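The Level Line

By the time the hospital wing at Zusov reached us, three firms had already drawn on it, and each of them had a different idea of where the ground was. I was the new coordinator in our little office over the bakery, and my job, as it was explained to me on my first morning (between a cinnamon roll and a fire drill), was to put everybody's model into one file and see what bumped into what.

Well, everything bumped into everything! Jansen had done the steel, and lovely steel it was, every beam tagged and tidy. Cunier had done the ducts and pipes. When I loaded the two together, the ducts came in so far above the roof that I had to zoom out twice to find them, hanging up there over the parking lot like washing on a line. The clash report ran for a good while, and I went and made tea, and when I came back it said 3,865.

My boss read the number over my shoulder and patted me on the back. She had been lining up buildings since they were drawn on film and laid one over another on a light table, and she had a way of treating a bad report like a bad cold.

"Somebody's got a different zero," she said. "Go and find out whose."
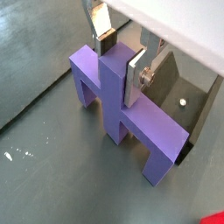

A purple block standing on the tabletop.

So I went looking for the zero. I called Jansen, where a very patient man told me that their ground floor was at 0, as any sensible person's would be. I called Cunier, where a woman with a dog barking behind her told me that theirs was measured from sea level, as the surveyor had asked, and hadn't anyone passed that along? I said I would look into it, and I wrote both answers on the back of an envelope and sat staring at them until the bakery downstairs began to smell of the afternoon bread.

The surveyor was an outfit called Grinano, and their drawing was in the project folder all along, in a subfolder named Old, inside another one named Old 2. I opened it with my heart going a little. There was the benchmark, a brass pin in the curb by the ambulance entrance, with its height written neatly beside it.

I moved the ducts down. I turned the whole model a hair to the east, the way the survey said, and pinned it there, and ran the report again. It said 2,407.

"Better," my boss said, putting on her coat. "Home now. It'll still be wrong tomorrow."

I stayed, of course. I was young and I had half a sandwich left. A little after seven I noticed that the stair tower had been drawn in its own file, from its own zero, and had been standing politely inside the laundry room all day. I put it back where it belonged, and the number dropped to 942, and I laughed out loud in the empty office.

In the spring they let us walk the site, and I asked the foreman to show me the brass pin. He had to scrape the mud off it with his boot. It was smaller than a quarter, and I crouched there in my borrowed hard hat for longer than was polite, with one finger on it, while the trucks went around me.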